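## 4. Planning the budget for a suturing station

Use this section before you place an order. It covers the two-arm Vikow bench unit, its instruments, and the supplies it uses up. Prices are in dollars and do not include shipping. Suleiman Danladi at Briggs reviewed the cost lines on 4th February.

### 4.1 Before you ask for a quote

1. Write down the task the station will be used for. Interrupted stitches on a flat pad need fewer instruments than mixed dissection and suturing work.
2. Decide how many hours a week the arms will run. Instruments are priced by life, so this number drives the yearly cost more than the purchase price does.
3. Choose the camera package. The fixed camera is included. The wrist camera is a separate line on the order form.
4. Check the bench. It must carry both arms and still leave room to change a pad.

**Note:** The quote form asks for a "primary task." Leave it blank and Stallico will price the general kit, which includes tools a suturing station does not need.

### 4.2 Supplies used at the pad

Needles, braided thread and synthetic pads are bought again and again. Budget for them separately from the hardware.
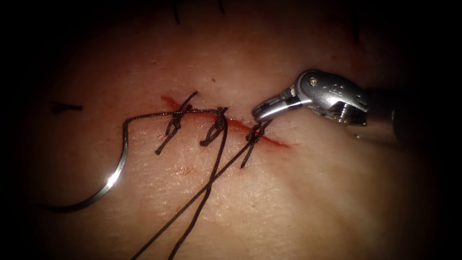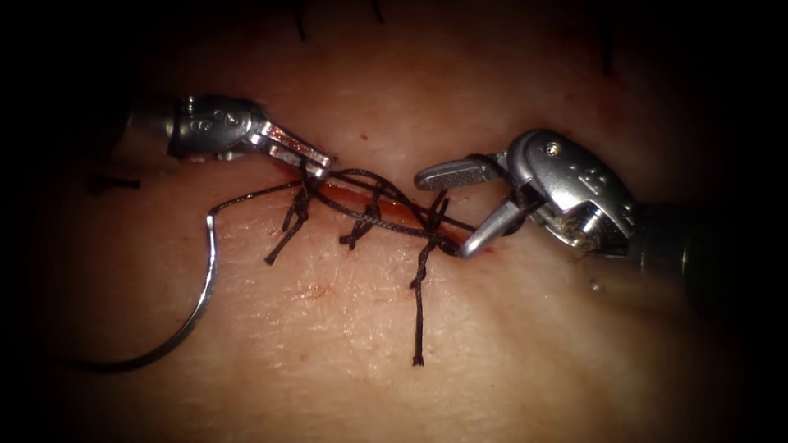
Dark suture thread and an instrument at work on the stitches. 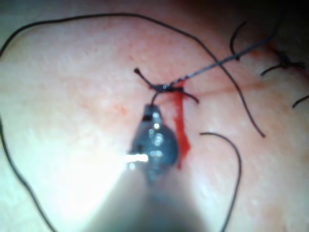
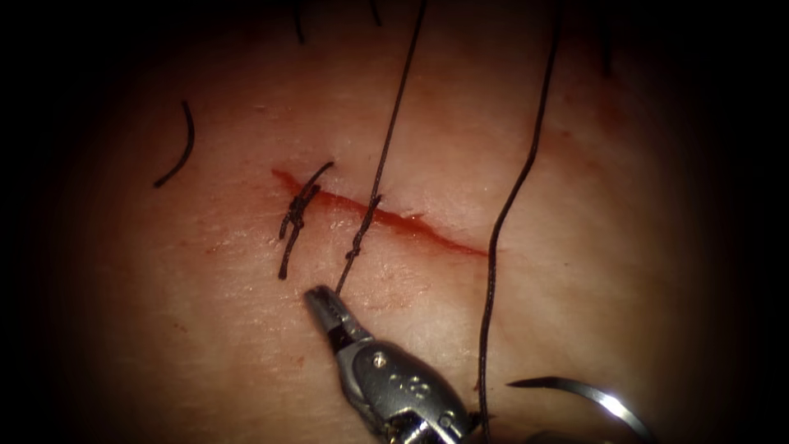
**Is the wrist camera worth buying in the first year?**

It depends on what you plan to record. If the station is for practice only, the fixed camera is enough and the wrist camera can wait. If you need close views of each knot for review or for training software, order it with the arms, as adding it later means a second calibration visit.

### 4.3 Filling in the cost sheet

1. Enter the instruments first. Allow 4 per station: one for each arm and one spare for each.
2. Enter 2000 for the first calibration visit. The visit covers both arms and any camera ordered with them.
3. Enter 4000 for the yearly service plan. Leave this line at zero only if you have a trained technician on site.
4. Add pads and suture packs for 13 weeks. Reorder from actual use after that — the first quarter is usually heavier than the rest of the year.
5. Add a line for waste disposal. Used needles go in a sharps container even when they have only touched synthetic material.

**Caution:** Do not buy instruments from a different series to save money. The shaft may fit the Ernden coupling and still fail the wrist check at start-up.

**Caution:** Instruments past their rated life must be taken out of service. Do not plan on keeping them as spares.

### 4.4 Timing the order

1. Send the completed sheet to Olumide Briggs for approval.
2. Place the hardware order before the end of April if you want the current service rate.
3. Hold the pad order until you have a delivery date for the arms. Pads have a shelf life, and it starts when they ship.
4. Book the calibration visit once the bench is in place and the power has been tested.

**Note:** If the budget is split over two years, buy both arms and the fixed camera in the first. A single arm cannot be used for the knot-tying exercises in Section 7.

Keep a copy of the signed cost sheet with the station log. The service desk will ask for the quote number on it when you report a fault.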